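Fingertip Fault FAQ

Everything people keep asking the Gukix support desk about the yellow pads, gathered in one place so that we can go back to fixing them.

My gripper closes on nothing and reports a successful grasp. Is it lying to me?

In its way. The unit measures how far the fingers have closed, and a pad that has slipped forward on its finger adds thickness the software didn't ask for. The tool sees two pads meeting early, concludes there must be an object between them, and logs it with great confidence. We call this fault 1011. Our testers have other names for it.

How did it get past you?

We tested the pads on foam blocks. Foam blocks are wonderful: dry, square, and eager to be picked up. We would have shipped to a world made entirely of foam without a single complaint.

Which units are affected?

Any handheld unit running firmware 2551 with the press-on pads. The screw-on pads from Videler don't do this. They have a separate problem with their screws, covered on its own page.

What do you test on now?

Things people own.

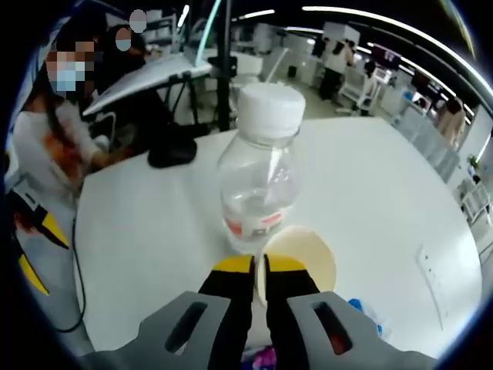 Fault 1011 shows up most on smooth, rounded objects, where the pads get a sideways shove as they close. A plastic water bottle with not much water in it is close to the worst case we know. Go in low, near the base, and the bottle would sooner tip than be held, and the tipping is what walks the pad forward. If you want to find out quickly whether your pads are loose, that is your test. Put the cap on tight first. We mention this for a reason.

How many bad grasps before I should worry?

If 2 out of 5 closes on an empty table come back as "object held," stop using the unit. One in five, wipe the pads, press them back to the shoulder of the finger and try again. Zero in five, please don't write to tell us it's fine – we enjoy hearing it, but the queue is long.

Does it happen with bags?

Yes, and it's harder to catch. A bottle that falls over makes a noise. A bag just stays where it was, looking innocent, while your log fills up with successes.

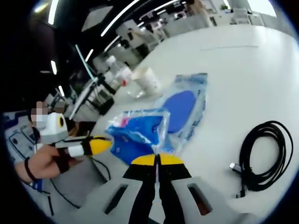 Two grippers, one bag with blue contents. Wrinkled clear plastic is on our soft-object test list.

Can a loose pad hurt anybody?

The pad itself, no. The bare finger underneath has a hard corner, and if the pad comes off mid-close that corner is what meets your knuckle. Keep your free hand away from the jaws, especially when two people are working over the same object. If a pad does come off, let go of the trigger before you reach for it. Yes, people reach for it.

Can I glue the pads on?

Please don't. A customer at Medgate did a very neat job with superglue, and we had to replace both fingers along with the pads.

When is the fix coming?

The new pads have a small lip that hooks behind the finger, and they go out in August. The firmware update that checks for zero before each session is available already. Install it even if you plan to wait for the pads.

What about the recordings I already made?

Search the log for grasps under one second long with no lift afterward. Most false ones look like that. The Ma plug-in will flag them for you, though it also flags people who are simply fast, and they tend to take it personally.

Where do I send a broken pad?

To the returns address on your packing slip. Put it in an envelope with the unit's serial number. Loose pads with no note do arrive, and they go in a drawer.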